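Holtow Tea and Cordial Works, open day in April

Print this page | E-mail this page to a friend

I've driven past the Holtow works more times than I could count on the way to my sister's and never once gone in, so when I saw the sign out on the Brallmont road saying OPEN DAY ALL WELCOME I did a fairly illegal U-turn and parked in the paddock. Best decision of the month!

It's a tin shed from the road and not much more than a tin shed inside, but the smell hits you at the gate – ginger, burnt sugar, something like wet hay, which I was told is the black tea steeping. They do four drinks all up and have done the same ones for years. The ginger is the one you see in the pubs. The others mostly go to cafés down the coast.

The first stop was the boiling room, which was stinking hot and I only lasted a few minutes. The big kettle holds 500 litres and they fill it before five in the morning so the batch has cooled enough to bottle after lunch. Our guide had a lovely dry way of putting things and told us the hardest part of the job is the labels, because the glue won't stick in humid weather and they end up doing them over again by hand.

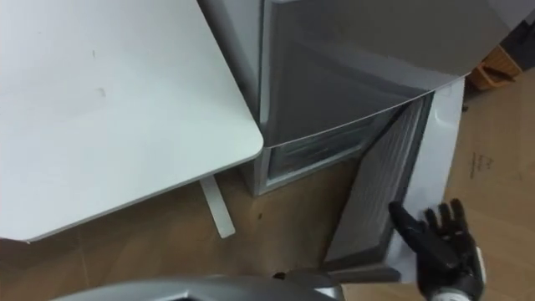 After that we were let loose for a while with a cup of tea and a slab of fruitcake (three dollars, very generous with the cherries) and I got talking to a couple who'd come all the way from Stotar for it. They go to a different open day every school holidays and keep a list on the fridge at home. They reckoned this one beat the cheese factory but not the lighthouse, where you get to go up the top.

Back to the tour. The bottling line is an old thing painted hospital green, second-hand from a dairy, and it does 100 bottles before it needs a breather and somebody with a spanner. I could have watched it all afternoon. The kids in our group were allowed to press the button to start it and there was very nearly a punch-up over whose turn it was. You do have to wear earplugs in there, and the little foam ones never stay in my ears, so I walked through with a finger in each like a five-year-old.

They also talked us through how they decide when a batch is ready, and I was surprised how much of it is just people tasting things and arguing. There's a gadget for measuring the sugar but the final say goes to whoever is rostered on. Somebody asked what happens if that person has a cold. Long pause. Then they swap shifts, apparently.

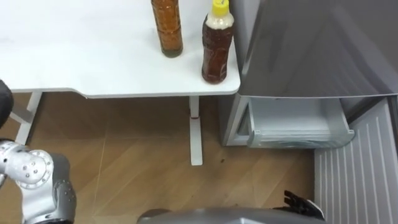 Two bottles on the white table, one with a bright yellow cap.

I came home with a box of the ginger and one of the lemon tea, and the ginger's nearly gone already. Entry was a gold coin and the parking was free, though wear boots if it's been raining, the paddock was a bog by the time I left and I got a push from two very kind blokes in a ute. The loos are around the back past the pallets. They're hoping to run it again in spring, when the new shed should be finished, and I'll be there with a bigger esky.

Holtow Community Pages, PO Box 3107, Brallmont | Contact us | Copyright Holtow Community Pages | Back to top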